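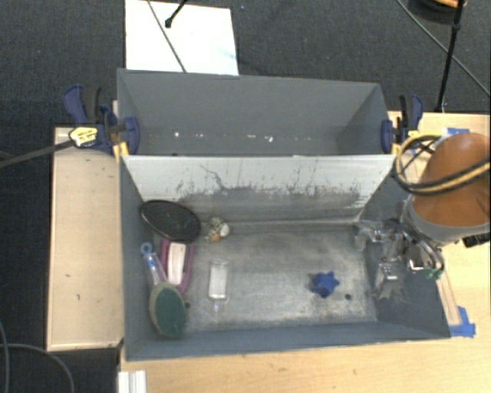 08/11/2023

Sourdough starter log, back kitchen at Zundlow. Writing this up while the second batch is in the oven, so forgive the flour on the pages (and the handwriting, which you'll all have given up on by now).

Where we left off: the rye starter had been sulking for most of a week. It smelled like nail polish remover in the mornings, it had a layer of gray liquid on top, and it was barely getting halfway up the jar before it gave in. Ľubica thought it was underfed. I thought it was too warm on the shelf over the proofer. We both wrote our theories on the whiteboard and then somebody wiped the whiteboard, so I'm putting them down here where they'll stay put.

What I did: split it into two jars. Jar A stayed on the shelf over the proofer and got fed twice a day instead of once, same flour, same water. Jar B went down to the low shelf by the back door, where it's a good bit cooler, and kept its once-a-day feeding. I wanted to change one thing per jar. I very nearly switched Jar B to the new Destus whole rye as well, because the bag was open and right there, and I'm glad I stopped myself, otherwise I'd have no idea what did what.

Jar A picked up fast. By the third feeding it was doubling and the nail polish smell had gone, replaced by something more like yogurt and green apple. Big bubbles against the glass, nice domed top. It peaks early, though, and it falls hard. If you're not standing there with the mixing bowl you miss it, and I did miss it, two mornings in a row, because deliveries.

Jar B was slower to come around and I'd more or less written it off. Then it just got good! No liquid on top, a thick, almost mousse-like texture when you drag a spoon through, and it holds its peak for a long stretch. The smell is sharper, more vinegar than yogurt. Ľubica stuck her nose in it and said it smelled like her grandmother's pantry, and from her that's high praise.

So we were both right, sort of, and I still owe her a coffee because the bet was worded badly.

Bake test. One loaf from each jar, our usual seeded rye, 997 g of dough per loaf after scaling (I was aiming for a round thousand, the scale had other ideas, and I matched the second loaf to the first). Same tins, same oven, same shelf, swapped left and right halfway through. Proofed until the tops showed pinholes and then straight in.

Loaf A: taller, more open, mild. Crust a touch pale for my taste. Sliced clean the next morning. Good sandwich loaf, and I'd be happy to sell it, but it didn't taste of very much under the caraway.

Loaf B: a little lower, tighter crumb, darker crust, properly sour. Stuck to the knife when I cut it the same evening, which was my own fault for being impatient. By the next day it was lovely. We ate most of it standing up with butter and the end of the pickled beets, so there isn't a day-three note for Loaf B. Sorry!

Things I want to remember about the dough itself. Soaking the seeds overnight made more difference than either starter. Last month we were adding them dry and the crumb was going stiff by the second day, and I kept blaming the hydration. Cold water soak, lid on, drain but don't squeeze. Sunflower and flax can go in together. Pumpkin seeds get soft and a bit slimy if they go in with the flax, so keep those back and put them on top.

Also the salt. I forgot it in the first mix of the day and only noticed because the dough tasted like wet cardboard. Got it in with a splash of water and a lot of squelching by hand. It seemed to come through fine, but I've taken that loaf out of the comparison. New habit: salt weighed out first, in the little blue dish, sitting on top of the recipe sheet so you can't read the sheet without moving the dish.

Oven notes: the left side still runs hot. Stone was reading 27 degrees over what the dial said when I checked it with the probe, after a full hour of preheating. I rang Howlader about the thermostat and they'll send the part out, no day promised. Until then rotate everything and don't trust the dial. If you're baking anything with honey in it, use the right side or you'll be scraping it off the tin.

Flour: we're getting through the rye faster than I planned for. The Zulis order form wants numbers for the rest of November and I'd like to put us down for the same light rye plus one sack of the coarse. Ľubica wants to try the coarse as a porridge, cooked and cooled and folded in at the end. I'm skeptical (last time it made a brick) but she's using less water in the porridge this time and I'm curious. Whoever gets to the form first, please don't tick the malted one again. We still have most of a sack and it makes everything taste like breakfast cereal.

Decision for now: keep Jar B as the house starter, low shelf, one feeding a day, in the late afternoon so it's ready for the early mix. Jar A goes into the fridge as a backup and gets a feed whenever somebody remembers. I've also spread a thin layer of B on parchment to dry out for flakes, in case of disasters. It's on top of the tall cupboard under a dish towel. Please don't throw it away, it does look like something that ought to be thrown away.

Feeding for Jar B, so it's written down in one place: keep back a big spoonful, add equal weights of light rye and cool tap water, stir until there are no dry bits, scrape down the sides, lid resting on top and not clipped. Rubber band at the starting level. Wash the spoon right away unless you enjoy chiseling.

Still to try: a longer bulk with B at the back door temperature, and the same loaf without caraway so I can taste what's going on. I'd also like to see what happens with a spoon of A and a spoon of B together, though Ľubica says that's cheating.

Timer's going. Second batch is out, color much better on the right-hand tin, left one caught slightly at the corner. Leaving both on the rack under a cloth until tomorrow, and I've put a note on them so they don't get cut tonight.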